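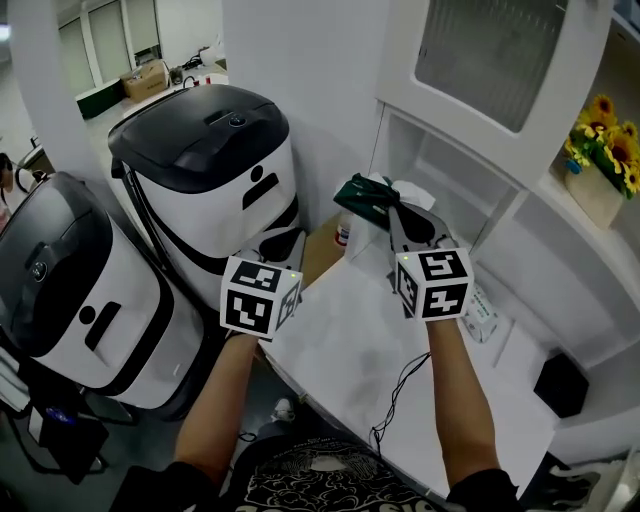
Sunday evening and I've finally written up my grandmother's plum dumplings, the ones she made every September back in Skuncombe, so pull up a chair, friends!

You want 2 pounds of small plums, firm ones, and please don't peel them. The dough is potato, and it has to cool all the way – I've rushed it 4 times and been sorry every time.

My aunt swears by rolling them in poppy seeds. I love her dearly, but it's buttered crumbs for me – lots of them, with cinnamon.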